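Home Issues Articles Authors Search
Filed under: Home and Household / Storage / Kitchens
14 min read

4. Where the bottle goes

4.1 The front step and its tenants

The stepped rack is sold on a simple promise. Tall things stand at the back, short things stand at the front, and everyone in the house can see what they have. The maker's leaflet for the Grinero, the rack used throughout the Prido study, shows this arrangement in a drawing of great calm. We kept the leaflet pinned up for the whole of the work and found few occasions to consult it.

In the households we visited in Nuchit, the front step was hardly ever given over to short things. It was given over to whatever had been used last. A soy sauce bottle that came out for supper went back to the front, and so did the cooking wine, and by the end of the week the step held a row of tall bottles with the spice jars living in the dark behind them. Of the 78 returns recorded in the diaries, most ended on the lower level whatever the height of the thing returned. Asked why, one respondent wrote that the front was "nearer". We have not been able to improve on this as an explanation.

Height matters all the same. A tall bottle on the lower step screens whatever is behind it, and a mesh rack softens the penalty a little: a label can sometimes be made out through the wire from the side, if one is prepared to stoop. Most people were not prepared to stoop. They moved the bottle, took what they wanted, and put the bottle back slightly further to the left. Over six weeks a bottle could travel the whole width of a rack in this manner without anybody having decided to move it.

The second difficulty is the neck. Bottles are picked up by the neck when they are crowded and by the body when they stand alone, and the two grips produce different landings. Held by the neck, the base arrives last and tends to find the wire before it finds the floor of the step. Several diarists mention the noise. One kept a folded cloth on the lower level for this reason and then complained, some entries later, that the cloth had become the home of a small spillage of unknown date.

Tins and tubs raised a different question, namely whether they belonged on the rack at all. A round container with a wide lid takes up more of a step than its contents seem to deserve, and in many kitchens it ended up on the worktop beside the rack, where it was described in the diaries as "on the rack". We spent some time deciding how to code this. In the end we added a category called "by the rack", which proved so popular that it had to be divided.

The trials reported in this section were set up against a plain white wall, on a table with a grey checked cloth, so that the wire could be told apart from what was behind it. Goods were chosen to be of the sort people said they owned: sauces in glass, dry things in packets, and round containers (Figure 3). 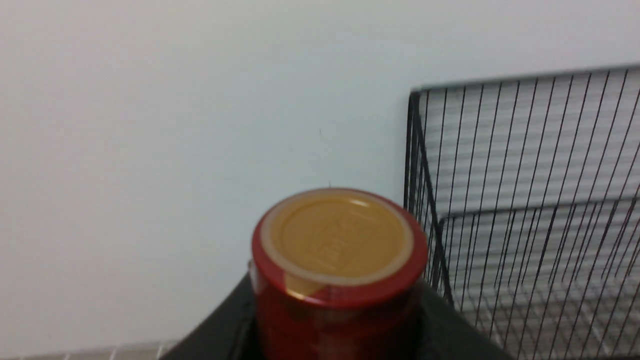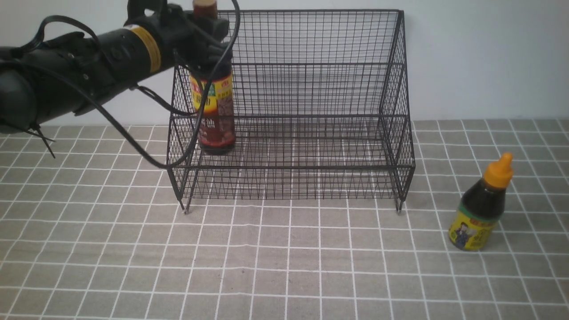 Figure 3. Goods used in the placement trials. First picture: a red cylindrical container with a tan lid, with part of the wire rack to its right. Second picture: a tall brown glass bottle with a yellow and red label, held by the neck just above the lower level of the rack, at the left front corner.

The corner position deserves a remark. When the step was clear, the left and right front corners were used first and the middle was left alone, much as passengers fill a waiting room. A bottle in a front corner has mesh on its outer side and is easy to get at, which makes it the best seat in the house. It is also the seat from which a bottle is least likely to be moved when something more suitable comes along. In the Sutik visits, made in May, we met a bottle of vinegar that had held the same corner through a house move.

4.2 Lids, labels and the facing question

Respondents cared about which way a label faced, and cared more than they were willing to admit in conversation. In the diaries the matter came up again and again. Labels turned to the front were said to look tidy. Labels turned sideways were said to be somebody else's doing.

For the round containers the argument shifts to the top. A lid is what one sees when looking down at a worktop, and a lid with low raised markings in its own colour tells the person at the stove very little. Several households had solved this with tape and a marker pen. Others relied on the colour of the sides, which works well until a second container of the same colour is bought. We recorded 13 cases in which the wrong tub was opened. In all of them the diarist blamed the tub.

Bottles fare better here. A brightly printed band round the middle can be read at a glance when it is turned the right way, and the colour of the glass or the contents gives a second clue, though dark sauces look much alike from across a room. Soy, oyster and black vinegar were confused often enough that we stopped asking about it – the answers had begun to sound hurt.

4.3 Limits of the diary method

Diaries flatter. The racks we saw on arrival had plainly been tidied for us, in one case within the hour, judging by the bin. We asked each household to leave things as they were before the second visit and were assured that they had. The agreement between diary and rack was around 6 in ten at the first visit and slightly worse at the second, by which time people had grown used to us and stopped pretending. We take the second figure to be the sounder one, and have used it in the tables of section 5.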